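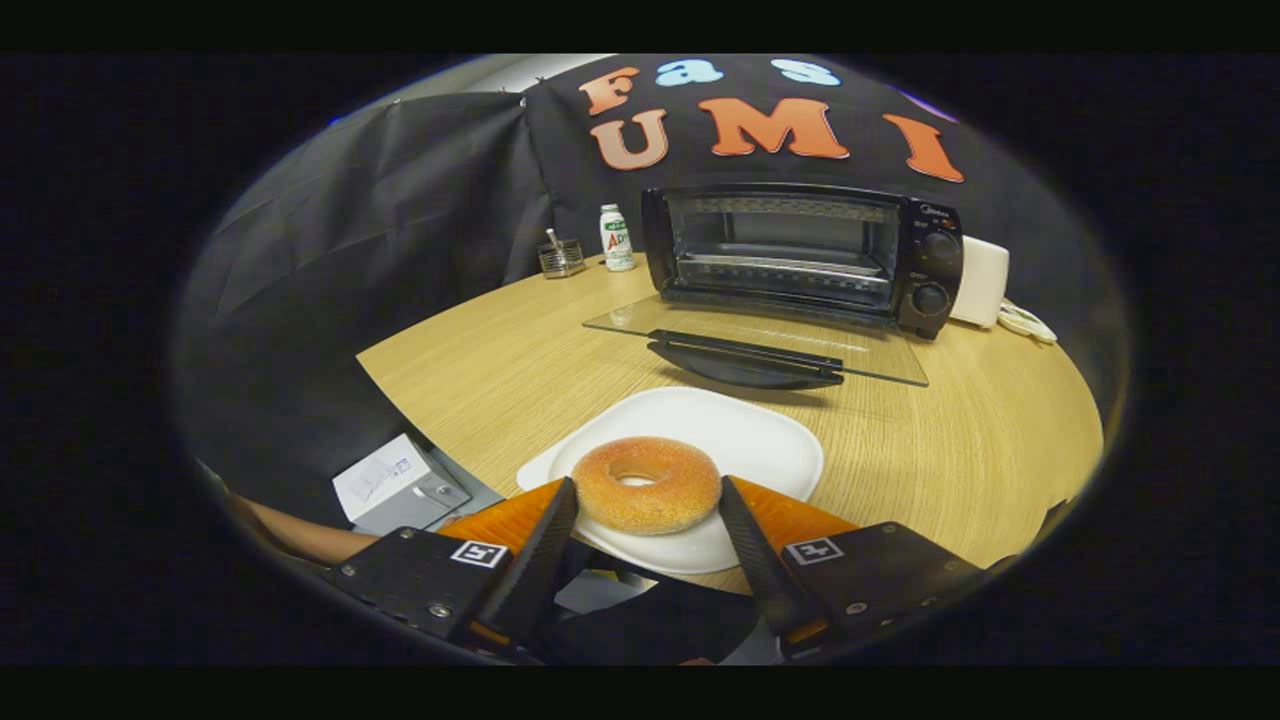 # The Lodhi Premiere Night Box

If your family is anything like mine, a big Hindi film on the television is an evening with its own rules. Somebody claims the good end of the sofa, somebody else talks through the first song, and at the interval everyone wants something sweet. I put together the Lodhi box for exactly that kind of night, and after two years of fiddling with it I'm very happy to have it up on the Pradotora shop at last!

The box is built around the film-lover's favorite argument, which is who sang it, who danced it, and who should have gotten the part instead. You'll find a deck of 113 trivia cards covering Bombay cinema from the black-and-white years to the present (the playback singer questions are hard, I'm warning you now), and 2 score pads with a proper column for bonus points. There's also a folded poster on heavy matte paper, painted in the style of the old hand-lettered theater hoardings, with a hero, a heroine and a very angry uncle. None of them is a real star, so please stop writing to ask me which one it is.

## What's in the box

- Trivia deck, 113 cards, rounded corners
- 2 score pads, tear-off sheets
- Folded poster, unframed
- Interval bell, brass-colored, louder than you'd expect
- Rules leaflet in English and Hindi

## How it plays

You can play straight through with cards only, in teams or every person for themselves, or you can do it the way we do and keep the deck on the table while the film runs. Whoever spots a trope first (rain song, lost brother, slap with an echo) draws a card and answers it for points. Ring the bell at the interval and swap teams if things are getting heated — they usually are by then. A full film gets you through a good chunk of the deck, and the leftover cards are nice for a long car ride.

The cards were printed by Stornholm, who also did our Cadalby songbook, and they've held up well to sticky fingers at my house. Wipe them with a barely damp cloth and let them dry flat.

## Ordering

We printed 2000 boxes in this run. Orders placed by Wednesday noon go out the same week, and everything else goes the week after. If you'd like a gift note, type it in the comments field at checkout and I'll write it out by hand, within reason — one customer sent me the whole of a wedding song and my wrist hasn't forgiven her.

Bent corners, missing cards or a bell that won't ring? Write to me through the shop's contact form and I'll send a replacement.

Banafsheh Hosseinzadeh
Pradotora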